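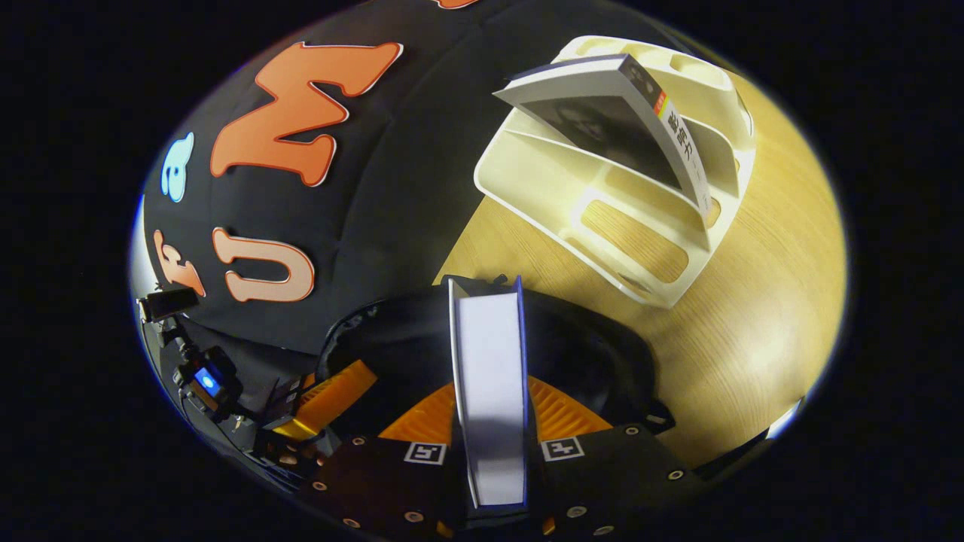 Felt letters with white outlines on black padded fabric.

Plandard Felt Letter Set
Self-gripping letters for loop-faced fabric

Product code: PL-312
Supplied by: Borex, Skundthorpe

Overview

The Plandard set is a range of die-cut felt letters for temporary lettering on fabric surfaces. Each letter has a colored felt face, a contrasting outline and a hook backing. The letters attach by pressure alone and need no glue, heat or stitching. They can be removed and placed again on any compatible surface.

The set is sold for notice boards, classroom dividers, display panels, shop counters and padded covers. It is an indoor product. Prolonged direct sunlight will fade the orange and peach shades first.

Contents

Each box holds 312 letters in upper and lower case, sorted by character into paper sleeves. Vowels and common consonants are supplied in larger quantities. A printed sheet inside the lid lists the quantity of each character. Numbers and punctuation are not included and are sold as a separate pack.

Specifications

Face: polyester felt, 3 mm
Outline: white felt, bonded to the face layer
Backing: low-profile hook, full coverage
Typeface: Jitpraphai Round, drawn by Jirayu Petchrat
Colors: orange, light blue, peach, mixed
Attachment cycles: 500, tested on standard brushed loop nylon
Working temperature: 5 to 40 °C
Box weight: 1.4 kg

Surface compatibility

The hook backing requires a looped or brushed face. Suitable materials include brushed loop nylon, loop-faced display fabric and most wool felts. Smooth polyester, coated canvas, vinyl and leather will not hold the letters. Tightly woven cotton gives a weak hold and is not recommended for vertical surfaces.

Quilted and padded fabrics can be used if the outer layer is looped. Test one letter before ordering. Press it down for five seconds, leave it overnight and check the corners in the morning. If any corner has lifted, the pile is too short.

Curved surfaces

Letters will follow a single curve with a radius of 15 cm or more. On tighter curves the long strokes of M, W and H tend to spring back at the ends. Small lower case letters perform better in these positions. On a double curve, such as a dome or a bolster end, place the middle of the letter first and work outward with the thumb. Do not stretch the felt to fit. Stretched felt recovers slowly and may separate from the outline.

Spacing

Jitpraphai Round is a wide typeface and is drawn without fixed side bearings. Set the first and last letters of a word, then fill in between them. A gap equal to half the stroke width is readable at normal room distances. For rows longer than a meter, run a length of cotton tape along the baseline and remove it when the row is complete.

Removal and storage

Lift from a corner and peel slowly. Pulling from the center bends the backing and shortens its life. Brush lint out of the hooks with a stiff dry brush. Store letters face to face; if stored back to face, the hooks will roughen the felt.

Cleaning

Surface clean with a damp cloth and mild soap. Dry flat. Do not machine wash, tumble dry or iron.

Ordering

Single boxes ship from stock. School and trade orders are packed in plain cartons and can be split by color at no charge. Single-color runs outside the standard range have a minimum quantity of 500 letters and take around four weeks. The current color card is valid until October.

Replacement letters are available by the sleeve. Quote the product code and the character required, stating upper or lower case.

Related products

PL-314 Numbers and Punctuation Pack
PL-320 Loop Display Fabric, by the meter
PL-327 Stiff Lint Brush
PL-331 Storage Case, sleeved, holds one full set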